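4.2 Comparison of finger sets in two-arm handover

The second experiment compared the Prodden fingers supplied with the arms against the longer Fila set, using the handover task defined in Section 3. Both sets were mounted on the same housings, and the controller gains were left unchanged between runs. Each set completed 200 trials at a closing speed held constant across both arms. A trial was counted as a success when the receiving gripper held the part alone for the full rest period.

The Fila set failed less often when the part was offered at an angle. With straight offers the two sets could not be told apart. Most failures fell in the short interval in which both grippers act on the part - a small error in wrist position is then passed directly from one arm to the other. Figure 3 shows the two grippers at close range with a slim part between them.

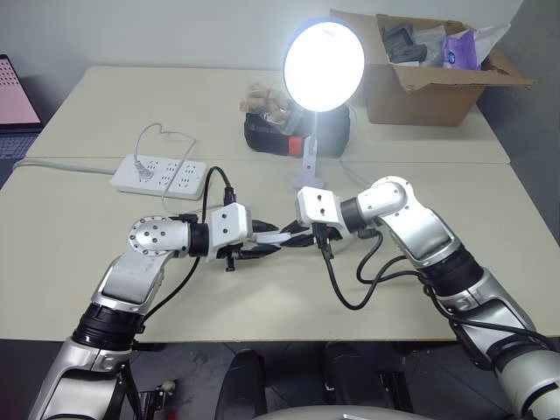

Figure 3. Handover task on the tabletop, with the black fingers of both grippers near the middle of the work area.

Anju Mishra, commenting on a draft of this section, objected that equal closing speed favors the longer fingers and that speed should be tuned for each set. We accept the point in part. A further 500 trials with tuned speeds narrowed the gap on angled offers but did not close it, and the ranking of the two sets was the same in November as in the first round.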